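June, evening

Started sorting the toy stock at six. The boxes from the Okadbridge house have been stacked in the hall long enough, and the Furtado shelving finally went up last night: 2 bays, 15 cm between the lower boards, which fits the shallow bins and none of the deep ones. Total outlay 696, fixings included.

The method is simple. One gray bin at a time, wipe each piece, check for cracks and battery covers, then assign it to bath, noise, threading or kitchen. Anything that belongs to none of these goes back in the bin until the end. The bath category is the easy one. Noise takes longest – every battery compartment has a different screw head, and the small driver from the Ater set is already rounded off.

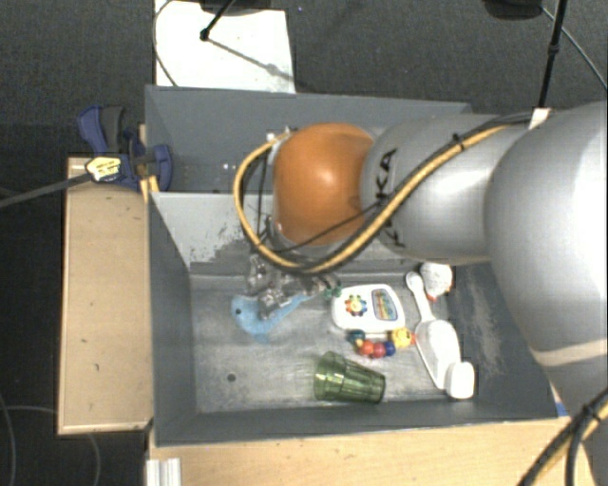 Leave the whale out of the bath box, was the word from upstairs, it gets asked for at meals. Beads were to go on a high shelf and anything with a flower on it was to stay within reach. I pointed out that this breaks the categories. The answer was that the categories were mine.

Revised accordingly. New label for the second shelf: daily. It holds the whale and the white toy with the flower wheel. The beads are on the top board, left side. Loose small parts go in a lidded jar for now – no idea which sets they came from, possibly the Vorkorberg farm.

Stopped at nine. Tomorrow: a new driver, more labels, the deep bins.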